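2023-09-14

**Vademell - progress report to Cernent**
Second funding stage, mobile build

Hi all,

It's been a really good stretch for Vademell and I'm happy to have so much to show for it. Short version: the combat prototype has grown into a game with a beginning, a middle and most of an end, it runs on cheap phones, and people outside the team are finishing levels and asking for more. The longer version follows, including the two places where we're behind the plan.

## Combat

The parry system is in! This was the riskiest item in our proposal and we gave it the biggest slice of the schedule. A tap just before a hit lands now turns the blow aside and opens the enemy up for a short counter. We tried three versions of the timing window. The first was so generous that players stopped using anything else, the second was brutal, and the one we kept starts wide in the opening chapter and tightens as you go.

We also threw out the old stamina bar. Testers were staring at it and missing the fight (you could see their eyes go to the top corner every couple of seconds), so tiredness now shows in how the character stands and swings. Aníbal Cunha redid the idle and attack animations for this and they look great, even at the small size.

Enemy types working in the current build:

- Pikeman, shield bearer, archer
- Bell ringer - calls the others in, goes down in one hit
- The twins, who share a health pool. Still a bit buggy near walls.

The river boss is playable from start to finish but has no sound yet.

## World and story

Four chapters were promised for this stage and three are complete. Chapter 4, the salt works, has its layout and all its dialogue, but the lighting is placeholder and the last room can still be skipped by rolling through a gate. I'd call it two good weeks of work.

The script stands at 196 scenes, branches included, and 149 of those are in the build. The rest are mostly side conversations at the inn, which we held back on purpose until the gift system settled down. It has now, so they can go in quickly.

## Performance

We set ourselves the goal of a steady frame rate on older phones with little memory, and we're nearly there. The big win came from the crowd scenes: distant fighters now share one animation set, and the market battle went from a slideshow to something you can play with pleasure. Load times between districts are down a lot too. The download is 300 MB, which is right where we wanted it.

What's left is heat. After a long session the older devices slow down, and we're trying a lower-detail mode that switches on by itself.
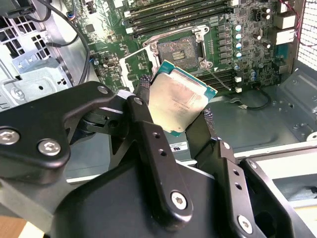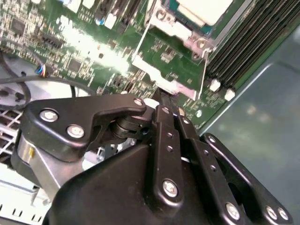
Adelino Moreira wrote after playing the latest build that the parry finally feels fair, but that the second chapter throws three new enemies at you before you've had time to enjoy the first one, and could the shield bearer please wait until after the bridge? We think he's right. Moving him past the bridge costs us very little, and it gives the archer a proper introduction, so that change is already on the list for the next build.

## Playtests

The closed test ran on Teixeira, our small invite-only server, and the notes people sent back were wonderful - long, detailed and sometimes quite rude about the camera. What came up most:

- The camera drifts behind pillars in tight rooms. Fixed in the temple, still open in the cellars.
- Text too small on the upgrade screen. Fixed.
- Players want to replay boss fights without reloading a save. We love this one and are adding a practice yard.
- Left-handed controls. Half done: movement flips, the menu doesn't.

Several testers finished everything available and then started over with a different weapon, which made our month.

## Behind plan

Sound is the first. We'd meant to have full effects for all weapons and we only have swords and spears. The second is cloud saves through Famix. Saving works, but picking up the same game on a second device sometimes brings back an older copy. We don't want to ship that, so it's switched off until we can trust it.

Neither changes the budget. We'd like to move a little money from marketing art to sound, and I'll send a separate note with the split for your approval.

## Next

Chapter 4 comes first, then weapon sounds, then the inn scenes. The open beta is still set for December and I feel good about it. Before that we'd like to send you a build with the river boss complete, music and all, and get your reactions to the ending while there's still room to change it.

Please tell us which phones you'll be playing on, and we'll send the right install file to each of you.

The Vademell team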